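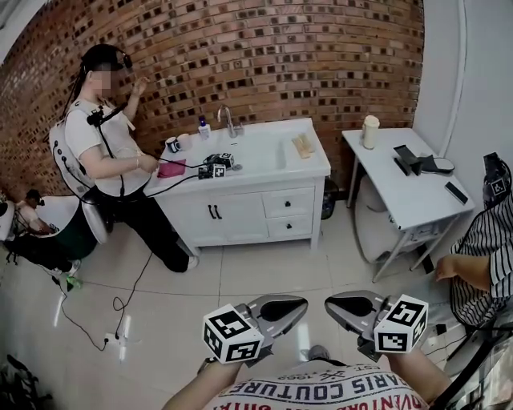
Lindeck Schmierstofftabelle – Liesmich

Der Ordner enthält die Produktdaten für den neuen Webauftritt von Lindeck, einem Händler für Motor- und Getriebeöle. Die alte Seite lief auf Grestora und hatte weder Filter noch eine brauchbare Suche. Aus dem dortigen Export ist die Tabelle entstanden.

Stand: 20.6.21

Inhalt
produkte.csv – 93 Artikel, eine Zeile je Artikel
gebinde.csv – Gebindegrößen und Bestellnummern
kategorien.csv – 22 Kategorien mit Pfad für das Menü
weiterleitungen.txt – alte und neue Adressen

Zeichensatz ist UTF-8, Trennzeichen das Semikolon. Dezimalstellen stehen mit Komma, auch in der Spalte dichte. Leere Felder bleiben leer, bitte keine Null eintragen.

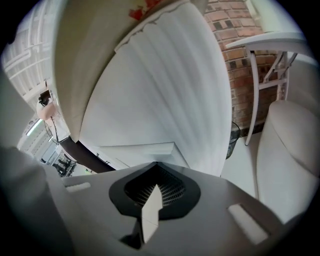
Warum fehlt bei manchen Ölen die Viskositätsklasse?
Additive, Reiniger und Fette haben keine SAE-Klasse. Bei fast 20 Getriebeölen stand sie im Export nur im Fließtext und muss noch von Hand übertragen werden. Das macht Manju Semwal.

Freigaben der Fahrzeughersteller stehen in der Spalte freigabe, mehrere durch Komma getrennt. Übernommen wurde nur, was im Datenblatt steht. Angaben wie »geeignet für« kommen in die Spalte hinweis – die Suche wertet sie nicht aus.
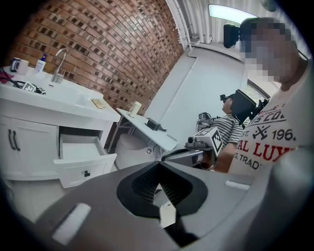 Für Bootsmotoren gibt es eine eigene Spalte marine mit den Werten ja und nein. Motorradöle erkennt man an der Kategorie, dort zusätzlich die JASO-Klasse eintragen.

Bekannte Fehler
39 Weiterleitungen zeigen noch auf die Startseite.
Die Bestellnummern der Reihe Fallum haben teils führende Nullen, die Tabellenprogramme beim Öffnen löschen. Spalte vorher auf Text stellen.

Änderungen an den Daten gehen an Heikki Koivisto, Fragen zum Import an Dace Liepiņa. Preise sind nicht enthalten, die zieht der Shop direkt aus der Warenwirtschaft.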